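Design Studio II - Final Report
The Peg and Gear Board
Submitted by Consolacion Tolentino, Samonte group
June

1. What we set out to make

The assignment asked for an assembly board: one flat piece with parts that go on, come off and go on again. Our group named ours Dondudis, after a vote that I lost. My suggestion was Leva. It fit on the label and everything.

The brief gave us 100 points, 5 of them for the name, so the vote mattered more than it should have.

2. Layout

We started with a base that was far too busy. The first drawing had every shape anyone in the group had ever liked, and it looked like a parking lot designed by a toddler. The second drawing kept the raised plates, the printed outlines and the gear. The outlines are there so a person can see where a part belongs without reading our instructions, which were two pages long and mostly about glue.

White for the base, blue for the parts. I wanted more colors. I was told that contrast is a color decision too, and we moved on.
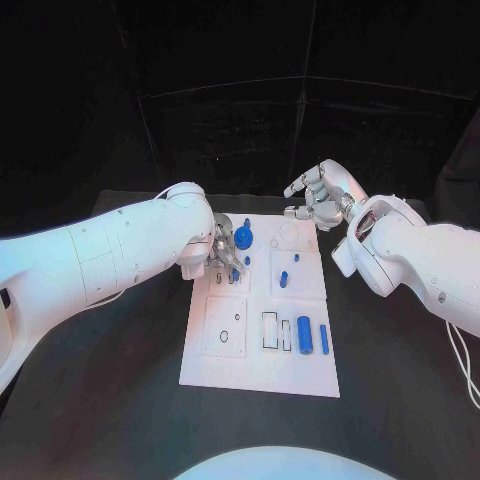 Figure 1. The board on the dark tabletop, with the blue gear, the small pegs and the slotted plate at upper left.

3. The slots

The slotted plate took up most of the semester. Our first slots were so tight that a peg went in once and became a permanent resident. We sanded, reprinted and sanded again. The second plate was so generous that pegs leaned over like tired commuters. The third is the one we kept. It is still a little snug at one end, and we have agreed to call this "feedback."

The gear was easier, apart from its hub, which we drew at the wrong diameter and then defended for a week.

4. Fit log

We kept a log of every insertion during fitting, using a form borrowed from the Vomivton group next door. It has 1175 entries. Of these, 609 are for pegs alone - the gear got bored sooner than we did. I typed up the whole thing and would not do it again for extra credit.

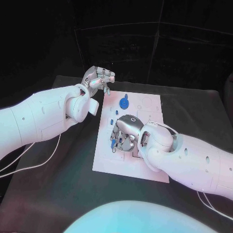

Figure 2. Dondudis on the dark gray cloth, one hand down among the pieces and the other open above the upper left corner.

5. What we would change

The corners of the base should be rounded, because mine is the sleeve they catch on. The plates could sit a little lower. We would also write the part numbers on the underside of the parts before making spares, and keep the spares in a box with a lid.

The revised drawings are in the Samonte group folder, in the subfolder called "final final." Please ignore the one called "final."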